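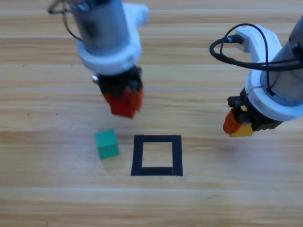
Trenduvlow is a photobook of street pictures taken in the market district of Varuvov, a river port. It was published by Kan, a small press in the same town, and is usually described as the first book of street photography devoted to the port. The claim is doubtful. An earlier booklet of quayside views exists in the town library, and whether it counts as street photography depends on who is asked.

Background

The title is an old name for the slope between the fish market and the tram depot. The publisher's notice says that the name "lives on in local speech", but it appears on no current map, and most printed uses of it come from after the book's release.

The photographs were made over 3 winters by a group working under the shared name Vesov. The group has never listed its members. Its statement gives the number of exposures as 3000, a figure repeated in nearly every notice of the book. No contact sheets have been shown, and the roundness of the number has drawn some comment.

Contents

The book is arranged by time of day, starting before the market opens and ending with the last tram. It has 13 chapters, most of them short. The pictures are black and white, with one chapter in colour that covers a Wednesday street sale. Faces are often turned away or in shadow. Admirers treat this as tact towards the people shown; others have put it down to the photographers standing too far back.

There are no captions. A list of street names at the back is meant to serve instead, but it does not follow the page order, and at least two of the streets named lie outside the district. The second printing left the list as it was.

Claims about method

Vesov stated that nothing in the book was posed. This has been questioned in the case of the staircase pictures in the ninth chapter, where the same man in a pale coat is seen on three different landings in what looks like the same light. The group replied that he lived in the building – which may be true, though it does not settle whether he was asked to stand there. The press has also called the prints uncropped, while the exhibition prints of two pictures show more pavement than the book does.

Reception

Early notices were warm and rather alike, several of them borrowing whole phrases from the press release. Later writing has been cooler. A long review in a regional arts quarterly praised the tram pictures and found the market chapters "pretty and tired". The book is often credited with bringing visitors to the slope, but the town kept no count of visitors before it came out, so the effect cannot be measured.

Exhibition

A selection was hung in the old customs hall in February and stayed up for 9 weeks. The colour chapter was left out.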